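4.3 Placing the Humidity Unit Near an Upright Piano

The Fivura room humidity unit is intended for music rooms, practice studios and private homes. Read this section in full before connecting the unit to power.

1. Choose a level spot on the floor at least 30 inches from the piano. Do not stand the unit on the piano lid.

2. Keep the unit away from radiators, floor vents and direct sunlight.

3. Check that the power cord does not cross the space used by the bench or the pedals.

4. Hang the wall sensor at the height of the keyboard, on an inside wall.

Upright pianos with a polished black case
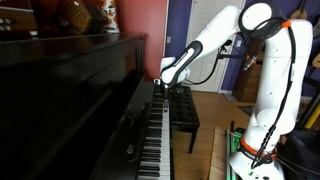
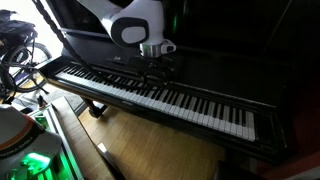 5. Fill the tank with clean water to the upper line. Do not add oils, scents or cleaning products.

6. Press and hold the power button until the display shows code 101. The unit is now in set-up mode.

7. Select the desired humidity level and press the button once to confirm.

Note: The room may need 7 days to reach a steady level. Tuning should be put off until this period has ended.

Note: Owners of the Tapia wall sensor must enter pairing code 676 during step 6. The Virkmont sensor pairs without a code.

CAUTION: Never direct the air outlet at the soundboard, the strings or the keys. Damage caused by direct moisture is not covered by the Stellirholm limited warranty.

CAUTION: Unplug the unit before moving it or removing the tank.

If the display shows a flashing drop, the tank is empty or not fully seated. Refer to Section 6, Fault Messages.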